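Call for Participants: The Hunutness Home Cooking Study

The Flover Institute for Plant-Based Eating invites adults living in the greater Rosser area to take part in a nine-week study of vegetarian cooking at home. The study will look at how households that currently eat meat on most days plan, shop for and prepare meatless dinners when they are given recipes, basic instruction and a modest grocery allowance. Enrollment is open now and will continue until all places are filled.

Background

Interest in vegetarian food has grown steadily among the households that attend our public classes. Attendance at a class, however, tells us little about what is cooked at home in the weeks that follow. Last year the Institute mailed a short questionnaire to former students and received 2,321 completed replies. A large share of those who answered said that they had enjoyed the dishes prepared in class but had made fewer than two of them again. The reasons given most often were lack of time on work nights, uncertainty about what to buy, and disagreement within the household about what counts as a full meal.

The Hunutness Study was designed in response to those replies. It is led by Dr. Sadao Nakajima, Director of Household Research, and coordinated by Nia Skyrme, Participant Services Manager. Funding is provided through the Institute's general research budget. No food manufacturer or retailer has contributed to the cost of the study or has any role in its design.

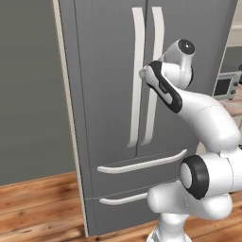 What participation involves

Participants will be asked to prepare at least three vegetarian dinners per week at home for nine weeks. For the purposes of the study, a vegetarian dinner is one that contains no meat, poultry, fish or shellfish, and no stock or broth made from them. Eggs and dairy products are allowed. Participants who wish to cook without eggs or dairy may do so and will receive an alternate recipe set.

Each participant will be assigned to one of two groups. The first group will receive a fixed weekly menu with a matching shopping list. The second group will receive the full recipe collection at the start of the study and may choose freely from it. Assignment is made at random by computer, and requests for a particular group cannot be considered. Members of the same household will always be placed in the same group.

Both groups will attend an orientation session of two hours before cooking begins. The session covers the preparation of dried and canned beans, tofu, lentils and whole grains, along with safe storage of cooked food. Two further sessions of 90 minutes will be held during the third and sixth weeks. These may be attended in person or by video.

Participants will also keep a brief cooking record through the Vorex online form. An entry takes about five minutes and is requested after each study dinner. It asks what was served, how long preparation took, which ingredients were replaced, and how much was left over. Paper forms are available on request and may be returned by mail in the prepaid envelopes supplied.

A closing interview of up to 45 minutes will take place within two weeks of the final dinner. Interviews are audio recorded with the participant's consent. A participant who does not wish to be recorded may ask the interviewer to take written notes.

Who may apply

Applicants must meet all of the following conditions:

Be 18 years of age or older.
Live within the Rosser city limits or in a bordering township.
Prepare dinner at home at least four evenings in a typical week.
Currently eat meat, poultry or fish on four or more days per week.
Have regular use of a kitchen with a working stove and refrigerator.
Be able to read recipes and complete written records in English or Spanish.

Previous experience with vegetarian cooking is not required. Applicants who have attended a single Institute class remain eligible. Those who have completed a full course of classes within the past two years are asked not to apply at this time.

The study is not suitable for persons who have been placed on a restricted diet by a physician, or for those who are pregnant or expect to become pregnant during the study period. Applicants with an allergy to soy, wheat, peanuts, tree nuts, eggs or milk should state this on the application. In many cases an adjusted recipe set can be provided, but the Institute cannot promise that every combination of allergies can be met.

Places available

The study will enroll 98 households. One adult in each household will serve as the primary participant and will be responsible for the cooking record. Other adults in the household may enroll as secondary participants, which involves one short survey at the beginning and another at the end. Children may of course eat the meals prepared, but no information will be collected from or about any person under 18.

Compensation

Each household that completes the study will receive $300. Payment is made in two parts, with half sent after the fourth week and the remainder after the closing interview. A separate weekly grocery allowance will be loaded onto a store card issued at orientation. The card may be used for any food item other than meat, poultry, fish and alcohol. Any balance left on the card at the end of the study may be kept.

Primary participants will also receive a printed copy of the recipe collection. Secondary participants are not paid separately.

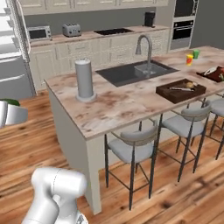 Households that withdraw before the fourth week will keep any grocery allowance already spent but will not receive the first payment. Those that withdraw later will keep the first payment. Compensation may be treated as taxable income, and participants are responsible for any reporting that applies to them.

Privacy and consent

Taking part is entirely voluntary. A participant may decline to answer any question and may leave the study at any time without giving a reason. Withdrawal has no effect on eligibility for Institute classes, library privileges or future studies.

Names and contact details will be stored separately from cooking records and interview transcripts. Results will be published in summary form only. Short passages from interviews may be quoted in the final report, provided that the speaker has agreed in writing and cannot be identified from the passage. Audio recordings will be erased once transcripts have been checked.

A full consent form will be mailed to each selected household before orientation. Applicants are encouraged to read it with the other members of the household and to raise any questions with the study office before signing.

How to apply

Application forms may be completed on the Institute website or requested from the front desk of the Flover Institute during regular business hours. The form asks for contact information, household size, usual cooking habits, allergies and preferred times for the orientation session. Please submit only one form per household. Incomplete forms will be returned for correction and will not hold a place.

Applications will be reviewed in the order received, beginning on 5th August. Eligible applicants will be contacted by telephone for a screening conversation of 15 minutes. Those who are eligible but cannot be given a place will be offered a position on the waiting list. The list will remain active until the second week of cooking, after which no further households can be added.

A summary of the findings will be sent to all participants in December, together with an invitation to a public presentation by Dr. Nakajima.

Accessibility

The teaching kitchen is on the ground floor and has step-free entry from the parking lot. Adjustable-height work surfaces are available. Sign language interpretation, large-print recipes and other accommodations will be arranged at no charge when requested on the application form or by telephone at least one week before a session.

Questions about eligibility, scheduling or compensation should be directed to Nia Skyrme, Participant Services Manager, at the study office. Questions about the design of the research may be addressed in writing to Dr. Sadao Nakajima, Household Research, Flover Institute for Plant-Based Eating, Rosser. Please include "Hunutness Study" in the subject line of all correspondence.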